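Notebook, cable work, February, page 33

Bench 2. Start 8:40. Written by me, for the next shift and for Umut Karabulut, who asked for an honest opinion before the Dursun visit.

The question from Dursun is simple to say. Their repair counter receives coiled leads back from customers, and a person sorts them into trays by hand, all day between other tasks. They want to know if two arms can take over this chore now, this year, with the software we have. The same question comes from Bulia, but for the home: put the charger cables away in the drawer. I think the second one is harder and I leave it for the end of this entry.

Set up as last week. Three colors of tray on the table: red, dark green and pale green. The tray to use is given to the program by name of the color. I cleaned the tabletop before the start because dust gave us a false edge in the depth image two days ago. I also changed the closing force to the lower value. With the higher one the sleeve of the cable stays a little flat after the grip, and I do not like this for a customer's lead.

First I ran the arm with no cable, only the approach path to each tray. The path over the green one is now lower than before. I stopped it there to measure the height of the fingers over the rim, and I wrote the new value in the Provari file.

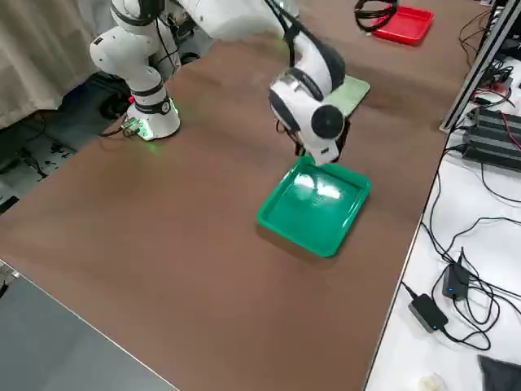 Why not use a box with high walls, so that the height is not so critical?
The people at the counter have to see at a glance what is inside, and they take things out with one hand. A high box solves our problem and gives them a new one. Dursun told us to keep the trays low.

9:30. Picking. The program looks for the strap and takes the coil near to it, where all strands are together. This is the correct idea, I believe. If the fingers take only the outer loops, the coil opens and the rest hangs down and touches everything. A person corrects this without thinking. The program can correct it also, but it needs to put the coil down and begin again, and this costs time.

What I noted in the morning runs:

The first grip is good when the coil lies flat and the strap is on the top side.

When the strap is under the coil, the program chooses a place by the thickness only. Sometimes it is a good place. I would not say more than this.

Loose ends are a trouble. A plug which hangs free makes the coil turn slowly after lifting, and then the planned place for the second hand is not valid anymore. Korko wrote a small wait into the code, so the second hand moves only after the turning becomes slow. It helps, but it looks very lazy to a visitor.

Braided sleeve is easier to hold than plain smooth jacket. I did not expect such a large difference. For the demonstration at Dursun we must bring both kinds, otherwise we show only the easy half.
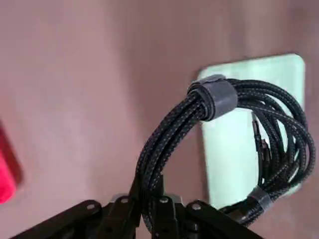

Could one arm do the complete job?
For a tight coil with two straps, one arm is enough, and it is faster too. For a loose coil the loops fall over the rim and some part stays outside the tray. The second arm is there for this case. How many of the returned leads are loose we do not know yet, and Dursun should tell us this before we decide the price.

11:15. Short stop, the left arm gave a joint warning. Restarted, warning did not return. I write it here in case somebody sees it again. Please do not only click it away, copy the text of it first.

Then the two-hand runs. The order is: one hand takes the coil, lifts it, the other hand comes from its own side and takes a second place, and both carry it together over the tray. The critical part is the release. If both open at the same moment, the coil drops flat. If one is late, even a little, it pulls one loop along and the coil lands half turned. Korko's opinion is that we should let one hand always be late on purpose and plan for it. My opinion is to make them equal. We did not agree and we will try both.

One more remark on distance. When the grippers come close side by side, the planner becomes very careful and slow. I understand why, but the limit we gave it is too large. I will reduce it in steps, and someone should stand at the stop button when I do this. 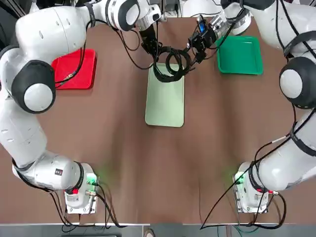 Afternoon: counting and comparing

The log of the Provari program has now 237 tries in it since we began with coils. I am not going to write one success number for all of them, because the early ones were with the old fingers and the old force. It would be a number that looks exact and says nothing. Umut, if the customer insists, please give only the runs from this page on.

For comparison I sorted coils myself, by hand, with the same trays. I am much faster, of course. I also talked with Korko during it and drank tea. I do not think speed is the main point for Dursun, because the sorting could run in the evening when the counter is closed. The main point is whether a person has to come and help. At this moment a person has to come and help too often to leave the room.

So my answer for the shop floor: it is possible for a narrow version of the job. Strapped coils, one at a time, flat on a clear table, trays fixed in place. I would ask for 200 tries in a row without a hand from us before we say this to the customer as a promise. We are not there.

For the home, what Bulia asks: no. In a drawer there is no clear table. Cables lie under other cables, and nothing is strapped. Opening the drawer is one more task, and I have seen ours fail on the handle alone. Bulia has a list of 3000 photos of drawers from people's houses, and after looking at a part of them I feel that my own drawer is quite tidy.

15:50. Last thing for today was the retreat after placing. Before, the hand went straight up and a loop could catch on a finger. Now it opens wide first, waits, and goes up and a bit to the side.
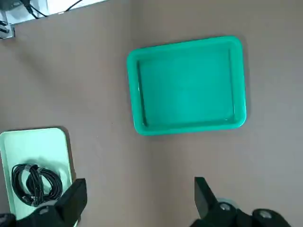 The wide opening needs free room on both sides of the coil. For a tray in the middle of the table this is no problem. If Dursun wants the trays in one tight row, as they have on their counter, the finger may touch the neighbor tray, so I need the real spacing from them. Umut, can you ask for it? A sketch with a pencil is enough.

To do:

Reduce the distance limit between grippers, in steps, two people present.

Try the late release against the equal release, same coil, same tray.

Bring plain jacket leads from the store room. The braided ones are too kind to us.

Mark the place of each tray on the tabletop with thin tape, after the spacing is known.

Ask Korko where the spare finger pads are. I looked in both cabinets.

16:30. Arms parked, program closed, log copied to the shared folder.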